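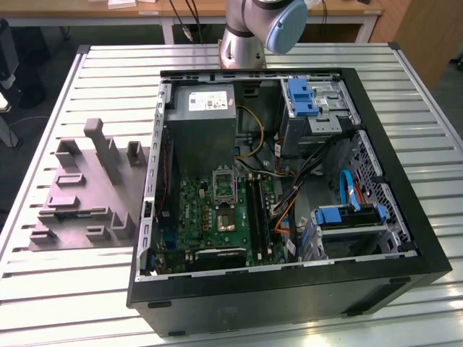
Estela Lucero writes that her Farkas tank engine ran well on the bench and then stalled at every set of points on the Mallen branch, and asks whether section 4 should come before section 3 for anyone laying track on an old baseboard. It can be done in either order. If your boards have been stored over a winter, do section 4 first and come back to the points afterwards.

4. Laying and wiring the branch line

4.1 Before you start

The branch runs from Graner Junction to Clullarum and is worked as a single line with a passing loop at Mallen. All three boards must be bolted together and level before any track goes down. Check with a spirit level along the front edge and again across each joint. Pack the legs with card if a board is low. Do not force the bolts to pull a low board up, as the top will twist and the joint will open again later.

You will need the track pack, the bag of rail joiners (metal and insulated), the red and black wire, a fine razor saw, track pins and a small soldering iron.

4.2 Laying the track

1. Mark the centre line from the paper template. The line on the template shows the middle of the sleepers and should not be used for the edge of the ballast.

2. Start at the junction end. Fit the first length of track against the exit from the main line points and pin it lightly, leaving the pin heads proud.

3. Work towards Mallen, sliding the joiners fully home on both rails. Run a fingertip over each joint. If you can feel a step, take it apart and try again.

4. On the curve below the viaduct, stagger the joints so that they do not fall opposite each other. Trim the inner rail with the razor saw and dress the end with a file.

5. Leave a small gap at each joint for expansion. The thickness of a postcard is enough in a heated room. Allow twice that in a loft or shed.

6. At the board joints, lay the track straight across and fix the sleepers on both sides before cutting through the rails.

Caution: Rail ends are sharp after sawing. File them before you handle the track again.

Note: The minimum radius on the branch suits the tank engines and short coaches. The Farkas express engine will go round the curve, but the front steps may catch the platform edge at Mallen. Remove the steps or keep the engine on the main line.

4.3 The passing loop

7. Fit the two points at Mallen with the straight route facing the platform road.

8. Use insulated joiners on both inner rails beyond the frog of each point. If these are left out the loop will short as soon as a point is changed.

9. Test each point by hand. The blades should close firmly against the rail on either side. Clean out any stray ballast with a dry brush.

4.4 Connecting the power

Caution: Switch off and unplug the controller before connecting or moving any wire.

10. Drill a hole beside each feed position marked F on the template. Pass one red and one black wire through from above.

11. Solder red to the rail nearest the front of the layout and black to the rear rail. Keep to this all the way along, including round the loop.

12. Under the boards, join each pair to the supply wires. Leave some slack where the wires cross a board joint – they will be pulled when the boards are moved.

13. Switch on and run one engine slowly from Graner Junction to Clullarum and back. If it stops, push it forward a little by hand and note where it picks up again. A dead length nearly always means a loose joiner or a missed feed.

14. When the engine runs the whole branch in both directions, press the pins home and ballast the track.

Note: Glue spreads when ballast is wetted. Keep it well away from the point blades and the tie bar. Leave overnight before running.

4.5 If the engine still hesitates

Clean the rail tops with the rubber block supplied, then the wheels. Check the back-to-back setting of the wheels with the gauge. Engines that run on plain track and stall only on points usually have dirty pick-ups on one side. Turn to section 7 for cleaning these.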